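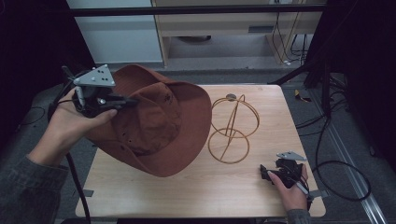

17th January

Stiffener trials, third go. I'm sticking with the shellac for now, though the gelatine people keep having a word in my ear. Mixed it at 12 per cent this time instead of 18, because the last lot dried like a biscuit and cracked along the fold the minute I tried to turn the brim up (very sad noise, if you weren't in the room for it).

Brushed it on the underside only, two thin coats, and left it alone for 55 minutes between them. Steam was behaving itself for once! The new hose from Modinska fits the old kettle with a bit of tape round the collar, so please don't take the tape off, whoever keeps taking the tape off.

The Vokthorpe felt drinks the stuff up far faster than the Noiphan, which sits there looking shiny for ages and then goes all at once. I'd guess it's had more size put in it at the mill but the label says nothing useful. Weighed both hoods before and after and the Vokthorpe had put on 13 grams, the Noiphan hardly anything. I did the Noiphan in the cold end of the room though, so it isn't a fair race and I ought to do it again.

Edges are still the bother. If I wire them before stiffening I get a ridge, and if I wire after, the needle squeaks and I lose my temper.

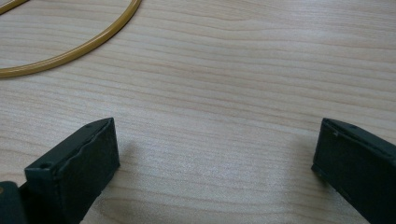
Apinya Panyasiri reckons I'm wiring too early and too tight, and that I should block, let it sit overnight, and stitch while there's still some give in it. She also thinks the second coat is a waste of shellac on anything under a wide brim. Fair enough, I'll try one her way and one mine and leave them on the shelf by the window.

Still to do: order more meths (we're down to the dregs), wash the good brush properly, find out where the Brostthorpe swatches have gone. I had them in August, I'm sure of it. Apinya Meesuk may have borrowed them for the dye tests.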